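Search this site
Enter keywords
Go

How to wash and re-string a secondhand doll (and sort out the hair)

2019-08-24

Print this page | E-mail to a friend

Quick one as I've been asked for this a few times. Covers the old hard plastic dolls with elastic inside and rooted hair. Not porcelain, not anything with a cry box. If yours talks, stop here and take it to somebody who does repairs.

I've done mostly Skuler dolls, the 426 and the smaller 419. Number is on the back of the neck under the hairline, you may need a torch. The 426 was sold in a brown version with her own face and proper tight curls, and that's the one everybody wants now. Ours came from the hospice shop in Stirdale with one leg hanging off and hair like a doormat.

What you need

Washing up bowl
Mild shampoo, cheap conditioner
Wide tooth comb, plus an old soft toothbrush
Round elastic — 3 mm for the 426, go thinner for the 419
A hook. Crochet hook is fine, or bend one from coat hanger wire
Pipe cleaners or drinking straws for the curls
Old towel
Cotton thread and a needle

Step 1. Undress her and take her apart

Clothes off first. Check the seams before you pull anything over the head, old stitching goes at the armholes. Then head, arms, legs. If the elastic has perished it'll all just drop out in your lap. If it hasn't, pull the head up gently, get a pencil through the loop so it doesn't vanish inside, and unhook.

Take a photo before you unhook. I never do and I always wish I had.
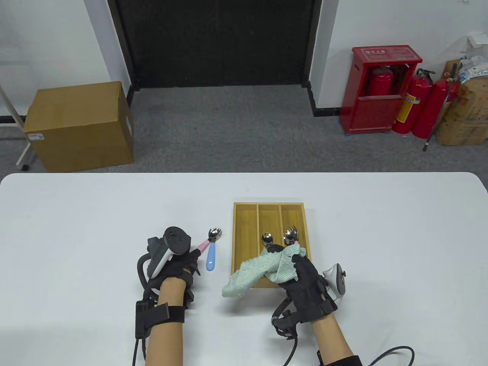
Arms and legs get muddled very easily. Left and right look the same until you try putting them back and the thumb points the wrong way. Keep the sides apart from the start. A wooden cutlery tray like that one, with its three long compartments, does it nicely: left limbs, right limbs, and the middle for hooks and other small stuff. Head goes in a bowl by itself. Label the sides if you're likely to be called away, which with small children you will be.

Step 2. Wash the plastic

Do not dunk the head. Water gets in behind the eyes and rusts them and there's no fixing that at home. Limbs can go in warm soapy water. Torso too if it's all plastic, but drain it well, stand it neck down overnight.

For the face, damp cloth and a drop of shampoo. Go round the painted bits, lips and brows especially. The brown vinyl on the 426 head marks less than the pale one but scouring powder will leave it chalky and dull, so don't. Biro won't wash off. There are creams for it, I've had mixed results, test behind the ear. Dry everthing properly before you put it down anywhere.

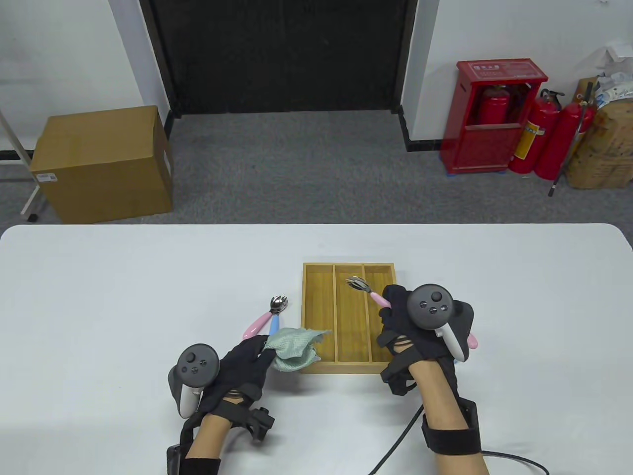

Pale green cloth, wooden cutlery tray.

Step 3. The hair

Most people go wrong here. They brush it dry, it frizzes, they panic and cut it. Please don't cut it. It doesn't grow back, I have had to explain this to a five year old.

Lay the doll head face up with the hair hanging over the edge of the bowl. Tape cling film across the eyes. Wet the hair only, work a little shampoo through, rinse with a jug. Then a LOT of conditioner. Leave it while you have a cup of tea.

Comb from the ends up, one small bit at a time, holding the hair above the comb so you aren't dragging on the roots. On curly hair use your fingers first. Same as doing a real child's hair really, and if yours is old enough let them help — my daughter did the whole back section and was very stern with me about my parting.

Rinse till it squeaks. Blot with the towel, no rubbing.
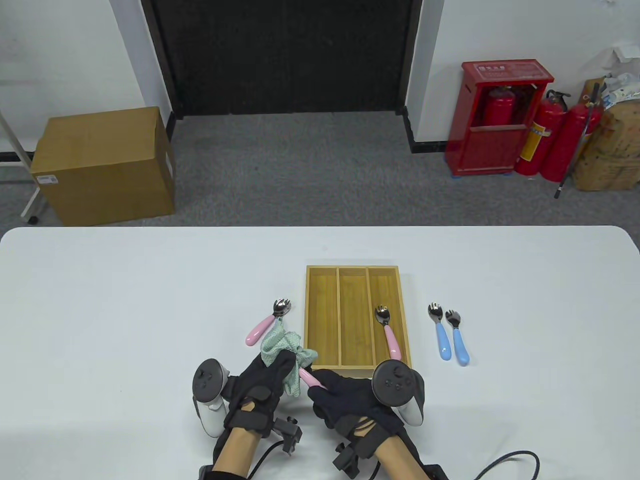 While it's still damp, set the curls. Pipe cleaners for tight ones, straws for something looser. Wind a thin section round from the ends, fold the pipe cleaner over on itself, on to the next. Start at the nape. It takes ages. Put something on the telly.

Some people then dip the lot in hot water to fix the shape. It works but the kettle stuff is a grown-up job, and let the water stand off the boil first. Old Skuler hair will take it. Hair on the cheaper Maldonado dolls melts into a lump, so on those just let it dry naturally, two days, and accept a softer curl.

Don't unwind early. I know you want to.

If there are bald patches you can't hide, a headscarf is good. Or a hat, there are loads of free knitting patterns for these sizes. Bobbly knits look a bit big on a doll this small but they're warm looking and children like the feel of them.

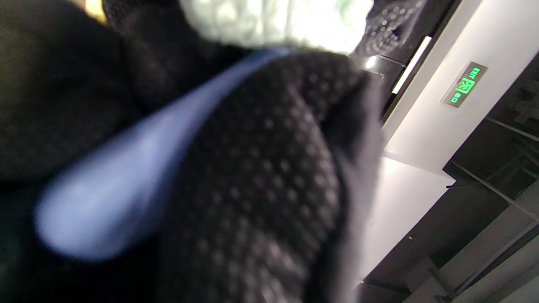
Step 4. Re-stringing

Elastic should be snug, not guitar string. Too tight and she'll snap her own arm hook, too loose and she flops.

Arms: one loop, straight across from shoulder to shoulder. Tie a double knot, pull it hard, then bind the ends with cotton so it can't slip. Hook one arm on, feed the loop through the chest, pull it out the other side with your crochet hook, hook on the second arm.

Legs and head: one longer loop. Hook a leg, hook the other leg, bring the middle of the loop up to the neck and catch the head hook. You want three hands for this bit. Clamp the torso between your knees, or get someone to hold the pencil.

Sit her up. If the head lolls, take it off again and shorten the loop. If she springs forward let it out a touch.

Step 5. Clothes

Hand wash, cool, one thing at a time. Old reds run. Poppers rust so dry them open. The original 426 dress is easy enough to find but pricey, and the Mokorov reproduction ones are decent, they only come up a bit short in the sleeve. For the 419 you're better off making your own, she's an awkward width.

I'll do a separate page on sewing for the 419, hopefully by October.

Print this page | E-mail to a friend

Comments

Thank you for this! My mum saved up for a brown 426 for me and I've still got her, no elastic left at all. Going to have a go at the weekend.

Do you know if 3 mm will fit the 419 at a push? Got a whole reel of it.

Reply from the author: it'll go through but the arms stick out like a scarecrow. Go thinner.

The cling film over the eyes is a good tip, I've ruined one already. Straws worked better than pipe cleaners on mine, the pipe cleaners left a rusty mark on the ends.

Mine has a 426 neck and the legs are definately off something else, one is longer. Any ideas? She's been loved like that for thirty years so I might just leave her.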